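Terkside Allotment Society
Minutes of the spring general meeting, Wed 12 March
Held in the upstairs room at the Fragkou Hall

In the chair: Ourania Vasilakis
Minutes taken by: Spyros Tsakiris

Welcome

Ourania opened by thanking everyone for coming out on such a wet evening, and thanked whoever had put the heating on early, which made a very great difference to those of us in the back row. Apologies had come in from the Kolumthorpe Road plots, who had a clash with the school concert and asked for a copy of these minutes.

Last meeting

The minutes of the autumn meeting were read and agreed, with one correction: the broken gate was the lower one, by the stream, and has been mended. The upper gate has never been broken, though it does stick, and a good lift on the latch will see to it.

Water

This took up most of the first half. The old tank by the Stollov Lane fence is leaking again at the seam, and the patch put on last year has not held. Two quotes were passed around. The first was for another repair at $400, and the second was for a new tank, fitted, at $1000. Several members felt that we had been paying for repairs long enough, and there was a good deal of nodding at this. Others pointed out, quite fairly, that the plots at the top of the hill hardly use the tank and have been asking for a second tap for years. After a long and mostly good-humored talk it was agreed to buy the new tank and to get a price for the tap before May.

In the meantime, please go easy with the hoses and turn the tap off fully when you are done — a quarter turn past where you think it is shut.

Plots and waiting list

We have 3 plots coming free this spring, and 8 households waiting. Plot letters will go out by the end of the month. One of the free plots is badly overgrown with brambles, and it was suggested that whoever takes it should have their first half year without rent. This was agreed with no votes against. Ourania asked that we all be good neighbors to the newcomers, and remembered very fondly the tray of leek seedlings that was left on her path the week she started.

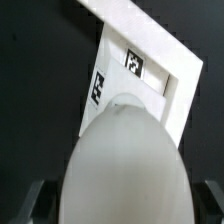

Seed swap and plant sale

The swap will be held in the hall again, on a Saturday morning in May, with the plant sale outside if the weather is kind. Please label everything! Last year a good many of us took home what we thought were cucumbers and grew a splendid crop of ornamental gourds. Tomatoes, beans and anything for pollinators are especially welcome, and cakes for the tea table are welcome always.

Any other business

Bonfires were raised once more. The rule stays as it was, after dusk only and never with washing out next door. A request for a second compost bay was put over to the next meeting, as we had run past our time and the hall was wanted.

Actions

Ourania to order the tank and ask for the tap price.
Spyros to write the plot letters and send these minutes to Kolumthorpe Road.

The meeting closed at half past nine.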